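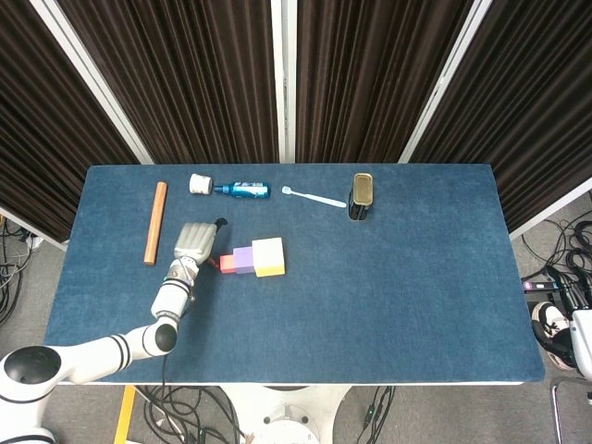 Foam blocks in a row on dark blue felt.

Autoflower seeds that are not flowering — wait or switch the lights?

Posted in Growing Indoors > Seeds and Strains

Csenge Vida

I have a small tent with three plants in it, all from the same packet. The seeds were sold to me as Prurneo Auto, feminized, by Bitard, which is a small seller I had used before with no trouble. The plants are now in their eighth week from the day they broke the soil and they are not flowering. I mean not at all. One of them has a few white hairs at the nodes up the main stem. The other two have nothing I would call a hair. They are tall, bushy and dark green, and they keep making leaves.

The light has been on 20 hours a day since they sprouted. I never changed it, as everything I read said an autoflower doesn't care. They are in fabric pots, final size from the start, no transplanting. Soil is a light bagged mix with extra perlite. I feed at half of what the label says, every other watering. I checked the runoff last week and it read 478 ppm on the meter, so I don't think I am overfeeding. The pH is a bit over six. Temperature is in the mid seventies with the light on and drops a few degrees with it off.

I did top one of them early on, which I know some people say not to do with autos. The other two I left alone. The topped one is the one with the hairs, so I don't think topping is what held them back.

I wrote to the seller and got a reply saying that some Prurneo plants run long and I should give it more time. They did not say how much more time. My tent is not very tall and I have maybe a foot of space left before the tops are in the light. I live where home growing is allowed and I'm under the plant limit, so please no lectures about that.

What I want to know:

Is it normal for an auto to go this long with no flowers?
Could the seeds be regular photoperiod seeds in the wrong packet?
If I change the light to 12 hours and they really are autos, do I ruin them?

I would also like to know if there is any way to tell for certain before I change the timer. I don't want to lose yield by guessing wrong. This was supposed to be my easy grow for the fall and I was hoping to be drying in October.

Edit: Someone asked by message about light leaks. There are none that I can find, and with the lights on 20 hours I don't see why it would matter.

Edit: The same meter was used for all the readings. I calibrated it before I started.

Onyekachi Igwe

Short version: your plants are most likely photoperiod plants, or a cross that never carried the full autoflower trait. Change the timer to 12 on and 12 off now.

The longer version. Most autos show their first hairs somewhere in the fourth week. Slow ones take until the fifth or sixth. There are long-running types that stretch past that, but by the eighth week you would expect clusters forming at the tops of all the plants, and the new growth up there would look different, with narrow leaves crowded together and hairs coming out of the middle. A few hairs at the nodes of one plant don't count as flowering. Those are preflowers. A photoperiod plant will show them too once it is old enough to be sexually mature, even under long days. That is what you are seeing on the topped one, and it has nothing to do with the topping.

On how this happens. Autoflowering is mostly recessive. A seed has to get it from both parents. If a breeder puts an auto mother with a photoperiod father, or stray pollen gets into the room, the seeds that come out will nearly all need a change in day length to flower properly. Some of those crosses are a little quicker once you flip them, and they get sold on purpose as "fast" versions. So it can be a breeding problem, or it can be a packing problem where somebody filled the wrong envelope. You can't tell which from looking at the plants and for your purposes it doesn't matter. One out of three being off would be bad luck. All three being off points at the whole batch.

As to ruining them: no. If I'm wrong and they are very slow autos, they will still flower under 12 hours. They will just get less light each day than they could have used, so the buds would be smaller. You lose a bit of weight. If I'm right and you leave the timer alone, they will grow into the lamp and you get nothing. It's an easy choice when you put it like that.

Before you flip, think about height. Photoperiod plants stretch after the change. Many of them double. With a foot of space you are already in trouble, so do something about it first:

Bend the main stems over and tie them down to the rim of the pot. Soft garden wire is good. Do it on a day when the soil is a little dry and the stems have some give.
Raise the light as far up as it goes.
If a top still sticks up after that, cut it off. These aren't autos, so they will recover.
Give them about a week to settle after any cutting, then change the timer.

I would tie down and flip the same day if I were that short on space, and only do the cutting if I had to. Tying alone isn't much of a shock.

You should see clear hairs at the tops in one to two weeks from the flip. After that figure on eight to ten weeks to harvest, depending on the strain. I don't know what is really in that packet so I can't do better than that. It does mean October is probably out.

Now your light leaks do start to matter. With 12 hours of dark, the dark has to be dark. Sit in the room with the tent zipped, your lights on and your head inside it if you can manage that, and look for pinholes at the zipper and the duct openings. Cover any small green or red lights on power strips with tape. And check for male parts every few days during the first weeks. If the packet was mixed up, then "feminized" on the label may be wrong as well. One male will seed the whole tent. Look for little round balls on short stalks with no hairs coming out of them.

Your feeding sounds fine. Stay with the grow formula for the first week or so after the flip and then move to bloom. I wouldn't go up to full strength unless the leaves start to pale.

For the seller, take clear pictures of the tops now, with the date on a card next to the plant, and take another set 2 weeks after you change the timer. If they stay bare under 20 hours and then flower on 12, that is a strong case. Keep the packet too, and copy down any batch number. I had a similar thing with Bozsik seeds from a different shop and they sent replacements once I had both sets of pictures. They didn't argue but it took a while.

mudroom_grower

Give it time. I had an auto that took forever and it ended up my biggest plant. People panic too early. If you go to 12 hours you are throwing away light.

Also you topped one, so that one will be behind no matter what. Never top autos.

Comments on this answer

Csenge Vida: The topped one is the only one with hairs, as I wrote. How long did yours take?

mudroom_grower: Don't remember exactly. Nine weeks or something before it got going. It was outside though.

Onyekachi Igwe: If it was outside then the days may have been getting shorter by that point, and a photoperiod plant would have started by itself. So that could be the same problem and you didn't notice it because the season did the flip for you.

mudroom_grower: Could be. It was good smoke anyway.

tall_fence

Agree with the first answer, flip them. I want to add one thing about keeping one back, since you asked about being certain. If you have a second space, even a closet with a cheap lamp, you can leave one plant on long light and flip the other two. If the two flower and the one doesn't, you know. I did this when I got a bad packet and it settled it with the shop. If you don't have a second space then don't bother, it isn't worth a whole plant to win an argument over a packet of seeds.

You can also take a cutting from one before the flip and root it under a desk lamp left on long hours. It takes up no room. If the cutting never flowers there, it's a photoperiod, and you have a copy of the plant if you like how it turns out. You can't do that with an auto, or you can, but the cutting is as old as the mother and flowers when she does.

For tying down I use the Nesside plant clips, the ones that bend the stem at a right angle. Go easy on stems that are thick already. If one splits, wrap it with tape and leave it alone. It will heal.

Comments on this answer

Csenge Vida: Thank you both. I don't have a second tent but I can do the cutting. I tied all of them down this evening and got back more space than I expected. The timer is set for 12 hours starting at 7 in the morning. Pictures are taken and the packet is in a drawer. There is a batch code on the back flap that I hadn't seen.

Onyekachi Igwe: Good. Send the seller the batch code. If others bought from it they may already know.

Csenge Vida: Update for anyone who finds this. Hairs on the tops of two plants on day nine, and the third a few days after. All female as far as I can see. The cutting has rooted and shows nothing. I sent Bitard both sets of pictures and I'm waiting to hear from them.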